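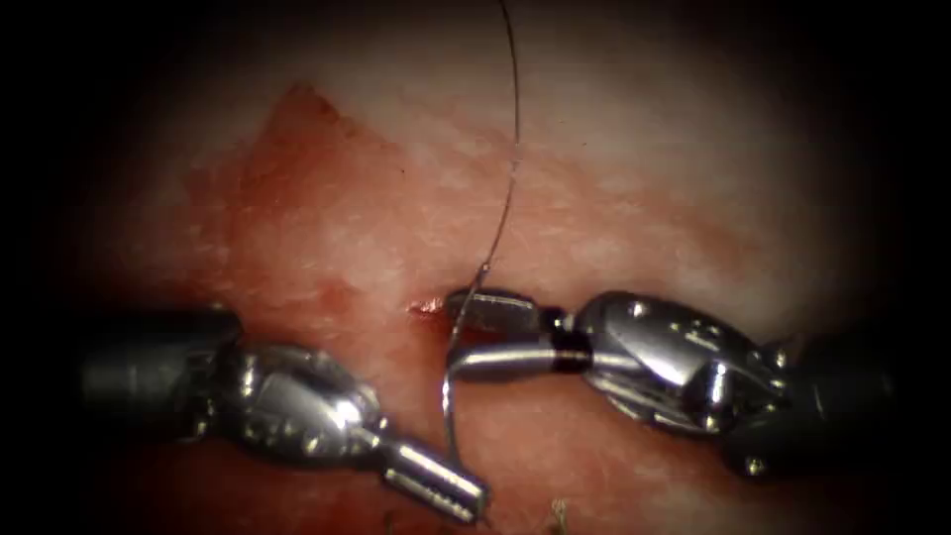
Re: Nalton add-on cameras, anyone bought in yet?

We've had the Nalton kit on loan since July, so I can offer an opinion, if not a cheerful one. It is two clip-on instrument cameras, a box, and the Coditz viewer on a licence for 12 months. The standard view is what you'd expect: both instruments, the curved needle in the right-hand jaws, thread going off the top and black all round. Fine for watching, poor for judging depth.

On 13 March 2018 the list was asked:

> Does the Nalton kit earn its keep for suturing
> practice? Ondach quoted us 1,448 a seat and
> went quiet when I asked about support.
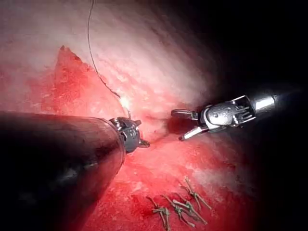
Ondach went quiet on us too – the manual is 6 pages, one of them blank. The cameras are good, though. Our trainees argue less about where the tip is, and more about whose turn it is. The Konstantinidis mount is sturdier but adds 400 to the bill and needs its own spanner. 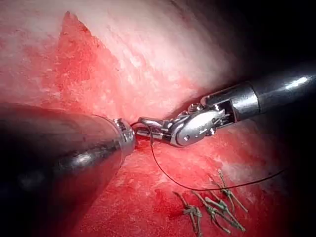
Clip-on camera view: dark thread in the right-hand jaws, four tied knots lower right.

Coditz still forgets its settings at every restart. I'd ask for a loan before paying, and get the bit about support in writing.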